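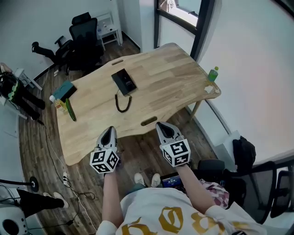

A reader of the previous edition wrote in to say that section 4 assumed the phone would be paired on the first attempt, and that in their house it had taken the better part of an evening and a biscuit tin to throw things into. Fair enough. We have rewritten the section, and the biscuit tin is now optional.

4. Pairing the Grollamar handset with the Stostatine game pad

Before you start

You will need the handset, the pad, the short cable and the latest version of the Rizk app. The long cable in the same bag is for charging. It looks identical and will not carry data, a decision we argued against at the time.

Check that the handset has at least 40 per cent battery. Below that it goes into saving mode and turns off the wireless radio without mentioning it.

4.1 First pairing

1. Switch off any other pads in the room. The handset pairs with whichever one shouts loudest, and it has no loyalty.

2. Open Rizk and tap Controllers, then Add New.

3. Connect the pad to the handset with the short cable. The ring light on the pad blinks white.

4. Hold down the Menu and Back buttons together until the ring light turns green. Let go of both at once. If you let go of Back first, the pad opens its language menu and offers you Finnish. Press Menu to leave, unless you speak Finnish.

5. Enter the code 1271 when the app asks for it. The code is the same for every pad we make, so please don't use it for anything you care about.

6. Unplug the cable. The ring light should stay green.

Note: The first pairing includes a firmware update of 200 MB. On a slow connection the progress bar sits at the halfway mark for some time and then finishes all at once. It hasn't crashed. It has always done this.

Caution: Do not unplug the cable while the update is running. A pad with half an update will light up, hum and do nothing else, and will have to come back to us in Jutby.

4.2 Setting the triggers

1. In Rizk, tap Controllers, then the name of your pad, then Triggers.

2. Squeeze each trigger fully and release it. The bars on the screen should reach the top and drop back to zero.

3. Choose Short for shooting games or Long for driving games. Short on a driving game gives you two speeds, parked and wall.

4. Tap Save. Leaving the page by swiping back throws your changes away, and the app does not ask whether you meant it.

Note: The pad can hold 4 profiles. Saving another one replaces the oldest, so rename any you are fond of and lock them with the padlock symbol.

4.3 If the pad will not connect

The ring light blinks red: the pad remembers another handset. Press the reset button on the back with a straightened paper clip and start again from 4.1.

The ring light is green but games ignore the pad: close the game fully and open it again. Some games only look for a pad when they start up, and take no interest afterwards.

The ring light is off: charge the pad for an hour using the long cable – yes, that one.

The sound stutters while the pad is connected: move the handset away from the router, or turn on Low Delay in Rizk under Sound. Low Delay shortens battery life on both devices.

For using two pads on one handset, see section 5.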